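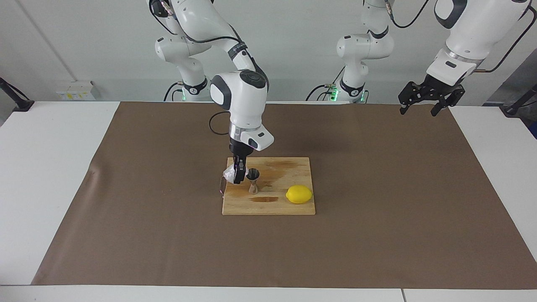 When should the paper under a two-arm bar station be changed?
At the end of every task set, and right away if liquid gets past the cutting board.

Changing the sheet

1. Park both arms and wait for the hold state to show on the console.
2. Take the lemon, jigger and any wrapped items off the board by hand. Never reach under a gripper that is still closed on something.
3. Lift the board straight up – sliding it drags spills onto the paper.
4. Roll the old sheet toward you. Wipe the table with a damp cloth, seams included, and dry it.
5. Lay the new sheet flat, with white table showing at the front and both sides.
6. Run the first 6 moves at reduced speed.

Stained boards go to the sink before the next set. Log each change on the Lusamness sheet with your initials. Questions go to Reece Holroyd.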